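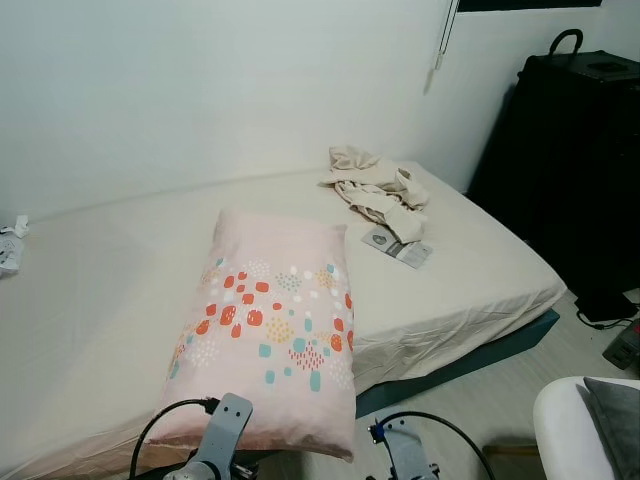

Tikden patch 2 changed how the save queue works on handheld, and the notes don't mention it. Before the patch, suspend wrote the full state. Now it writes only the delta and drops it if the battery falls under 6 percent. I play lying down, near end of the pillow hanging over the front edge of the bed, and the handheld slides off and goes to sleep a lot, so I hit this often. Lost 461 gold and a boss kill.
– plalside_tim

2 replies

gretadov_fan
Can't reproduce. Same patch, battery drained to shutdown in the Hamel mines, everything was there on reload. Are you on the cartridge or the download version?

plalside_tim
Download. Cartridge may behave differently, I don't have one to test.
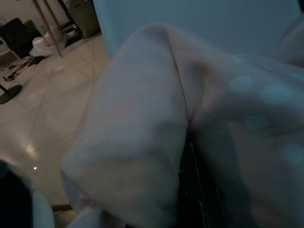
Tikden Players Club – Technical Help Team

o.sutter
Moved from General. The delta save is real, but the battery threshold isn't the cause. The write is skipped when the autosave icon is still on screen at suspend. Low battery only makes the icon stay longer. Wait for it to clear, then sleep the unit.

plalside_tim
I had no icon showing the last time it happened.

gretadov_fan
It's hidden if you turn off HUD hints.

plalside_tim
Hints are off. I'll turn them on and run it again, but I still think the threshold matters. It has never failed on a full charge.

o.sutter
Post the firmware version with your results. Bastien Collet has a ticket open with the publisher and wants both.

Comments: 6 Shares: 2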